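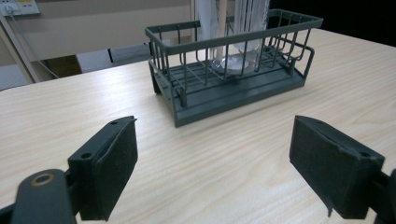 Wire utensil basket on a wood table, what to do about drips and marks

Posted in Kitchen & Dining

I have a small dark green wire basket that stays out on the table with chopsticks and a few other thin things in it. They used to go straight into the basket and kept slipping down through the bars, so I put a tall clear glass inside and stood everything in that. It works well enough, but now I have two problems.

First, the glass slides when I pick the basket up by the side handle. It has not tipped over yet, but it has come close. Second, the basket sits on a light wood table that I refinished last November with a water-based finish, and I am starting to find dull spots where the basket usually stands. I don't know if that is water from the chopsticks or the base rubbing on the finish.

I would like to keep the basket on the table. Do I need a tray under it, or feet, or a different kind of basket? I looked at one from Hodness, but it has the same sort of wire floor and costs more than I want to spend.

Krum Krasniqi

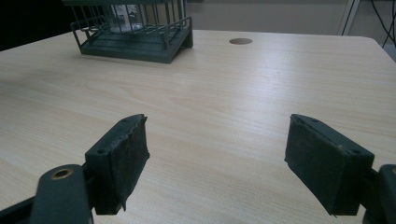

As for the dull spots, try to find out which kind they are before you buy anything. Wipe the table with a barely damp cloth, dry it, and look across it toward a window. Rubbing leaves fine scratches that you can feel a little with a fingernail. Water usually leaves a cloudy patch with a soft edge, and the surface still feels smooth.

If it is scratches, put felt or cork dots under the corners of the basket. Cork is better in a kitchen. Felt holds water and picks up grit, and then the grit does the scratching. Clean the bottom of the basket first or the dots will fall off in a week. Ask me how I know.

If it is water, let the chopsticks dry flat on a towel before they go in the glass. Thin sticks standing in a glass dry slowly at the bottom end, and they can go moldy there. Empty the glass every so often and wash it too. I do mine when I change the dish towels.

The sliding glass is easy. Cut a circle of rubber shelf liner a bit wider than the bottom of the glass and lay it on the wires. I bought a roll from Rutherford and it has lasted for years.

Broltell
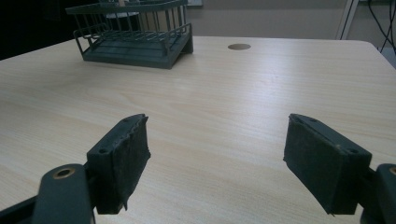
I would not put dots under it until you have looked at what kind of base you have. Some wire baskets stand on four little wire feet, and those are the ones that dig in. A flat, solid base like the one on that green basket spreads the weight out, but it also covers the wood, and any water that gets under it stays there. Lift it up once a day and wipe underneath.

For cloudy patches I would leave the table alone for a couple of days with nothing on it. Mine cleared up without any help. If yours doesn't, you can sand very lightly with 1000 grit and put on 2 thin coats of the same finish. Do a test on the underside of the table first. Don't use furniture oil on top of a water-based finish, it just gets sticky.

A tray is fine too but I never liked having one on the table.

Prulumier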